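Slippers on an open shelf

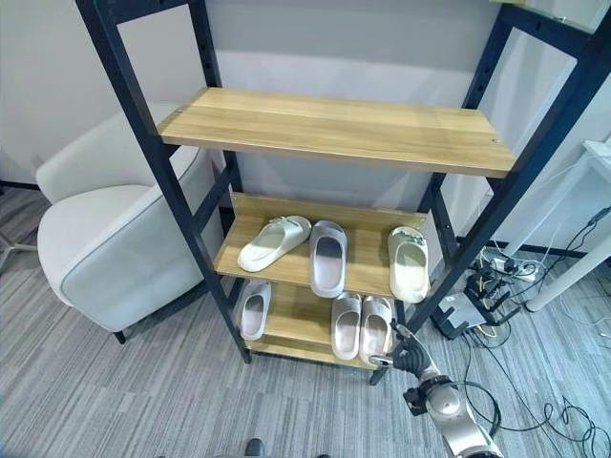
What's the best way to keep house slippers paired on an open shelf? Ours get mixed up by September, when everybody starts wearing them again.

Murray Hinds

**Effie MacRitchie**
Give each person one spot and keep it the same all year. Put the pairs side by side with the toes to the wall, so you can step right into them once they're on the floor. Kids get the bottom shelf. We used a strip of tape with names on it for the first 2 weeks and then took it off.

**Ayman Abou Zeid**
clothespins

**Elspeth Crichton**
Clothespins leave a dent in soft straps, I tried it. I agree with Effie about the fixed spots. If your shelf height can be changed, leave enough room to get your hand in over the straps. Mine was too tight and people just dropped theirs on the carpet.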